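Subject: Re: [hall-users] long table - oiling, and who has the trestles

Spyros Halilović wrote:
> Has anyone oiled a pine top that's already been waxed? Mine's gone
> blotchy after one coat and I've got a dinner on it in September.
> Also are the Trujillo tins any good or should I just get Nevari
> again. And does someone still have the trestles.

Hi Spyros, quick one before work, sorry.

Wax has to come off first. All of it. Oil can't get in where there's wax left, so you get the blotches. Turps and a rag, then a grey pad, then turps again. Leave it overnight with a window open. I skipped the second wipe on my sideboard and had to redo the whole thing, very annoying.

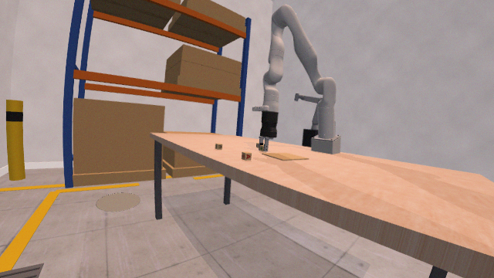 Wood top with darker front edge, grey legs.

Sanding - start at 120 if it's rough but finish at 240ish, no finer. I know people on here go to 400. I did that on the bench and the oil just sat on top for days, still tacky. With the grain, always, and vacuum inbetween.

Colour next. Pine goes orange with most oils whatever the tin says. 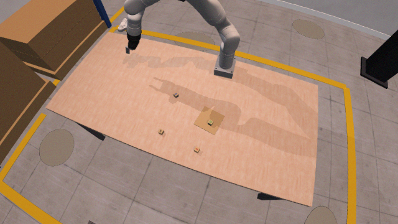
If you want it to stay pale get the one with a bit of white in it, Desska do one, comes in a 248 ml tin which is a silly size but it did my whole table with some left over. Havent tried the Trujillo. Nevari is fine, smells for a week. 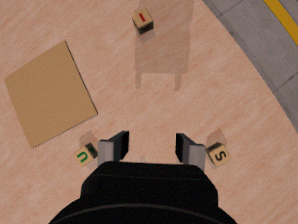

Pinkish-beige, faint streaks running on the diagonal.

Thin coats. Thinner than you think. Wipe it on, wait 12 minutes, wipe everything off again, even the bits that look dry. Three coats, a day apart. Do the underside too or it can cup, at least one coat under there. Ends drink more so go back over them.

Rags - lay them flat outside to dry, dont scrunch them in the bin. They can catch fire on their own. Serious about this one. 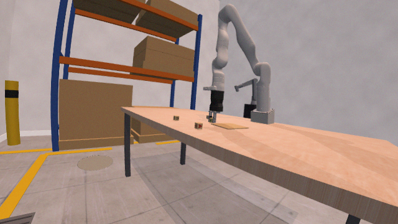 Peach-orange top, grey floor.

Trestles: not me. I think they went to the Huroleck street lunch and didnt come back? Someone on teh list will know. I've got 8 clamps and an old sander you can borrow, pads not included. I'm home after 6 most nights, just knock.

Oh and give it a good couple of weeks before you put a hot dish on it. Use trivets for the dinner regardless.

Cheers
M.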